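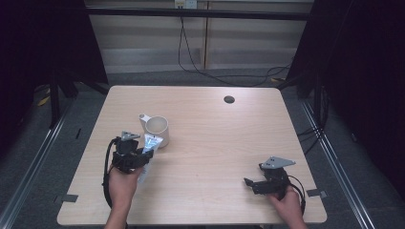

Figure 1. White mug on the table, May 17, 2024.

The Two-Breath Gap: Can a Short Pause Change the Way We Answer People?
Student project report
Maja Zieliński
Supervisor: Grażyna Wieczorek

Why I picked this topic

I answer too fast. My sister says something about the dishes and I have snapped back before she gets to the end of the sentence. When our personal development class at Rultthorpe was told to choose one habit and work on it, I knew right away which one it would be, and I was excited to have an excuse to take it seriously.

My question was simple: if I put a small pause between hearing something annoying and replying to it, do I reply differently? And can other people in my class do the same without feeling silly?

What I read first

The main text was the course workbook by Szulc, mostly the second chapter, on habits of speech. Szulc calls the moment before an answer "the doorway" and suggests filling it with something physical, like a breath or putting your feet flat on the floor. I liked this a lot because I am bad at instructions such as "stay calm." Calm is a result. A breath is something I can do.

I also read our class handouts on triggers. They ask you to write down what was said, what you felt in your body and what you did next, in that order. I found the middle part very hard at first. My early notes just say "mad" over and over. By the end I was writing things like "hot ears, jaw tight," and I'm quite proud of that!

How the project worked

Six people took part, counting me. We all knew each other from class, so this was a friendly group and not a random one. The practice was the same for everybody: when you notice irritation, take two slow breaths before you speak. Then, at some point in the evening, spend a few minutes on your log.

We kept the logs in Plunalico, the journaling app the course uses, except for Hudis, who wanted paper and filled most of a notebook. I think Hudis had the best log of all of us. There are arrows everywhere and a whole page about a printer.

At the end I talked with each person for as long as they wanted. I asked when the pause was easy, when they forgot it, and whether anyone around them had noticed. The longest talk went on for 90 minutes and wandered into childhood, summer jobs and how to apologize to a parent. I only used the parts that had to do with the project, but I was so glad to have the rest.

What we found

The pause worked best in writing. Everyone said that text messages were the easiest place to start, since the other person can't see you breathing. Several of us typed a reply, took the two breaths, and deleted it. One person told me she had never deleted an angry message before in her life – she had always sent it and then sent another one explaining it.

Face to face was harder. The most common note in the logs is some version of "remembered too late." I was disappointed by this until Ms. Wieczorek pointed out that remembering too late is still remembering, and that the gap between the snap and the noticing got shorter as the notes went on. I went back and reread my own log and she was right. At the start I noticed at bedtime. Later I noticed on the stairs, walking away. Once, near the end, I noticed in the middle of a word and stopped, and my sister asked if I was choking.

Family was harder than friends for all of us. Strangers were easiest, apart from people on the phone.

Something I didn't expect is that the pause changed good conversations too. Hudis wrote about waiting before answering a friend who had happy news, and asking a question where there would normally have been a story about Hudis. I tried that myself afterward and loved it.

Problems with the project

We were a small group and we wanted it to work. The logs are what people chose to write down, so the worst arguments may be missing. Two people stopped writing for part of the project and filled in the blank evenings from memory, which I marked in my notes. I also never asked the people we live with for their view, and I should have. My sister has opinions.

What I would do next

I would like to repeat this with one person from each household keeping a second log, if they agreed to it. I'd also like to try one breath in place of two. A couple of people felt that two was long enough for the other person to ask "what?" – and then the whole thing turned into a conversation about breathing.

I'm still doing the practice. Mornings are my weak spot and I haven't worked out what to do about them yet.

Thank you to Ms. Wieczorek for reading my drafts, and to everyone who let me read their logs.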